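Search this site
Search
Type and press enter

Sunday lessons for an arm that cannot learn on its own

Posted in November by the owner of this blog

I have spent most of my weekend teaching a pretend robot to reach for things in a pretend room. My neighbour spent his putting up a real shelf. I know which of us will have something to show for it by Christmas.

The project is called Rirkholm, and the idea is simple enough. You steer the arm yourself, the computer writes down every twitch, and when you have enough good goes at the job you hand the lot to a learning program called Joshi. Joshi then tries to copy you. It copies everything, including the little wobble I do when the kettle clicks off.

The target was 60 goes. By teatime I had 40, of which 6 were so bad that I threw them out before Joshi could get any ideas. Two more I kept out of pity.

Most of the trouble is sameness. If every go starts from the same spot, in the same light, Joshi learns that one spot and that one light and is baffled by anything else. So Tendex, the bit of software that sets up the room, shuffles things between goes. It changes the floor, moves the shadows about and has strong views on furniture. Some of its layouts I would send back to the shop.

The arm has its base on a white board on the floor and has to stretch right across to a grey table-like frame, which in this layout leans well over, with its top facing the arm. There are dark pieces up against that top, and a black gripper in front of them is a fine way to strain your eyes.

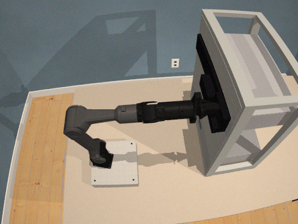
What I throw away

Any go where I stopped to think for longer than it takes to sip tea. Joshi treats a pause as part of the job and will sit there pausing too, with great care.

I also bin the ones where I swore and jerked the controller. The jerk gets recorded, though mercifully the swearing doesn't.

The remaining goes will have to wait for an evening when my wrist has forgiven me. After that it all gets packed up under the name Jismont and left to train overnight.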